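Print this ticket | E-mail this ticket

Greseo Help Desk, ticket 4000
Subject: Desk organizer will not organize
Status: Reopened

Problem: Staff at the Nasr office report that nothing put in the green organizer can be found again. Tissue went in the front slot beside a yellow packet. Severity was logged as 10 by someone with a deadline.

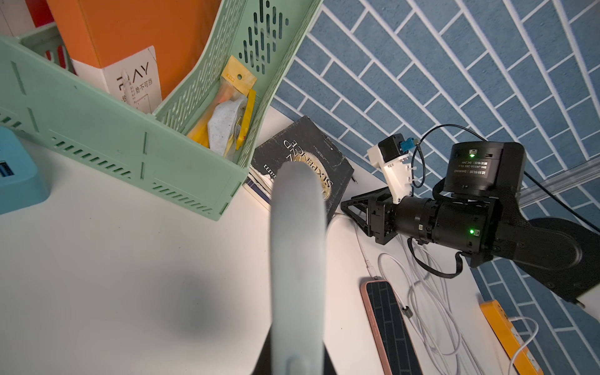 Logged by: Dotasel desk support, September 14, 2021

Step 1. Asked if the organizer had been turned off and on again. No reply.

Step 2. Advised binning the tissue. User asked whether it might be needed. Allowed up to 90 seconds for reflection.

Step 3. Moved on to the cables. The white ones have their own ideas about where a desk ends.

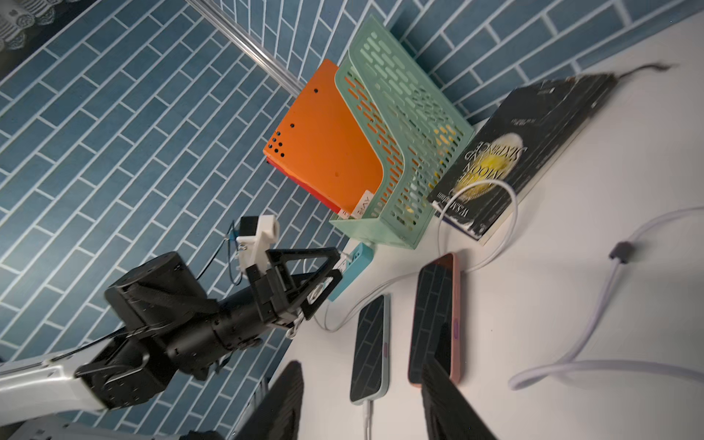
Suggested one tie per cable. Gralel sells them in bags of 100, so supply shouldn't be the bottleneck.

Step 4. Folders to stand upright at the back, red with orange. User says they prefer a lean.

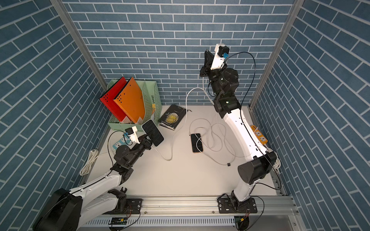
Lean accepted as a known issue. The Maugham stays out until somebody finishes it. Waiting on user re: tissue.

Contact the desk | © Greseo | Back to top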